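Participants wanted: paper cup and table setup study

Wallatau is looking for people to take part in a study of how self-service drinks tables are set out and cleared. The work is simple. You will set up cups and a stand on a table, take them down again, and tell us which arrangements you found easy and which you did not.

The study is run by Abrehet Demissie and Henok Hadgu from our workplace layout group. The results will go into a short guide for offices, community halls and waiting rooms that put out coffee or water for visitors. The guide is planned for May and everyone who takes part will get a copy.

What you will do

Each session lasts 80 minutes, including a break. You will work at one table with disposable paper cups and a wire cup stand on a round wooden base. We will ask you to:

Place the cups upright on the table in the positions shown on a printed card.
Move the cups from the table to the stand, and back to the table.
Do the same task with the stand on the left side, then on the right.
Clear the table and leave it as you found it.
Answer a short set of questions about reach, spacing and how easy the cups were to pick up.

The cups are empty in every task. There is no lifting beyond the cups and the stand. You may work at your own pace, and we are not testing how fast you are. If you knock a cup over, set it upright and continue.

Who can apply

You must be 18 or older and able to attend 2 sessions at our Stanero building. You can be left-handed or right-handed. We would especially like to hear from left-handed people, who were underrepresented in our last study. You may sit or stand, and the table height can be set for wheelchair users. Please tell us in advance if you need this.

No experience is needed. People who have worked in catering, cafes or event setup are welcome, but please mention it on the form so that we can group the answers correctly.

You should be able to follow written instructions in English. If you would like the instructions read aloud, we can do that.

Payment

You will be paid $57 per session by bank transfer. Payment is made after each session, so if you can only complete the first one you will still be paid for it. Parking behind the building is free. We do not cover other travel costs.

Your information

Your answers are stored under a number and your name will not appear in the guide. You can stop at any point without giving a reason. If you want your answers removed, write to Henok Hadgu before the guide is published.

How to apply

Application forms are available at the Stanero front desk or by mail on request. Include your name, a phone number, which hand you write with and the times of day that suit you. Ieva Šimkus handles scheduling and will call you to arrange both sessions. We have places for nearly 80 people and will keep a waiting list once they are filled.

Posted January 26, 2026
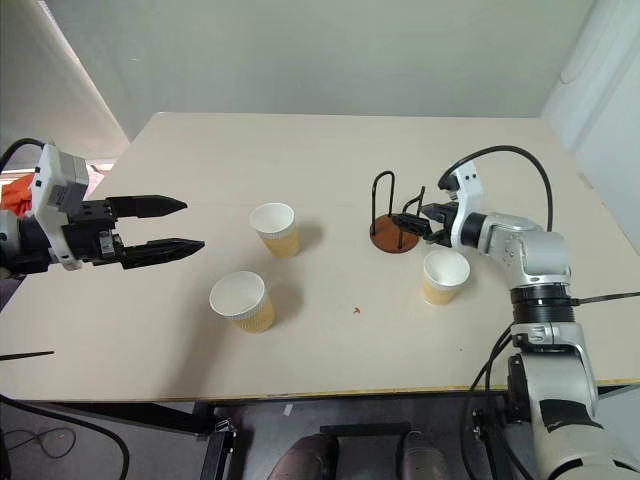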